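Hi Ramiro,

Iveta tells me you like these short, so I'll try to behave. It's been a good stretch at Gondow Court, and I'm really pleased with where your grant has got us (even if the laundry has tested my patience).

The big one first – the ground-floor bathrooms. All the old step-in tubs on the east side are out and the level-entry showers are in, with grab rails on both walls. Deligiannis did the plumbing and finished in October, two weeks over. They've agreed to wear the extra labour, so the budget line hasn't moved. A few tenants have asked for the rail beside the toilet to go lower, and we're doing those one flat at a time.

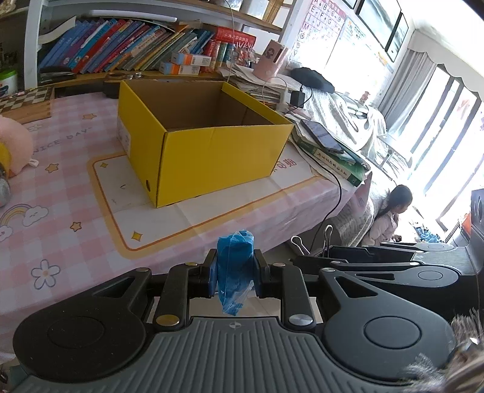 The west side is slower. Kostura opened up the first wall and found the waterproofing had perished behind the tiles, so we've put aside $300 a flat for new membrane out of contingency. I'd like your OK before we go past 20 flats on that basis.

Rent support is ticking along nicely! We've kept the $50 monthly rebate for anyone on the full pension, and two couples who were thinking of leaving have signed on again.

The shared laundry is still the sore point. Galalico quoted for the new dryers back in winter, then changed the model on us, and now the vent's in the wrong spot. Iveta is chasing a revised price and should have it to you in December, along with the receipts for the handrails and the colour samples for the hallway.

Ring me any morning before ten if you want to talk through the membrane money.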